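Camenzind Corner Store: Frequently Asked Questions

Do I have to use one of your baskets?
No. Bring a tote, a backpack, or a very large hat. The baskets are free to borrow, though, and they hold more leeks than a hat.

Can I take the basket home?
You can't. We started the year with 32 of them and would like to finish it with more than 15. If one has followed you home already, leave it inside the front door and we'll say no more about it.

Where does the produce come from?
Most of the cabbages and onions come from growers near Pirnow. Root vegetables come from Starnovgate, usually with a fair amount of Starnovgate still on them.

Will you hold something for me?
Yes, until 7 p.m. the same day. After that your cabbage is back on the open market.

Why is napa cabbage sold whole?
Cut halves dry out at the edges and then everyone wants the other half. If a whole one is too much, wrap what's left and keep it in the crisper drawer. It also makes decent kimchi, and after a week you may have run out of other ideas.

How do I pick a good one?
Go by weight. It should feel heavier than it looks, with crisp ribs and leaves packed tightly at the top. A few ragged outer leaves don't matter, as you'll be pulling those off anyway. Please don't pull them off in the store.

Can I trim the green onions before I pay?
They're sold by the bunch, so trimming saves you nothing and leaves us with the tops. Slice the tops into soup.

Where can I put my basket down while I look?
Use the round table by the vegetable shelf. Fold the handle down if you're staying a while, and leave room for the next person's basket.
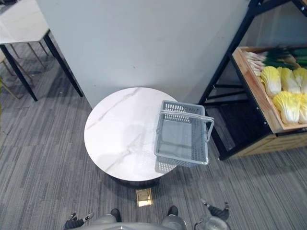 Do you deliver?
Only within Gultotum, and only orders placed before noon. Call extension 512 and let it ring. Whoever picks up may be holding a squash.

Can I return vegetables?
Same day, with the receipt, if something is wrong with them. Having changed your mind about turnips doesn't count.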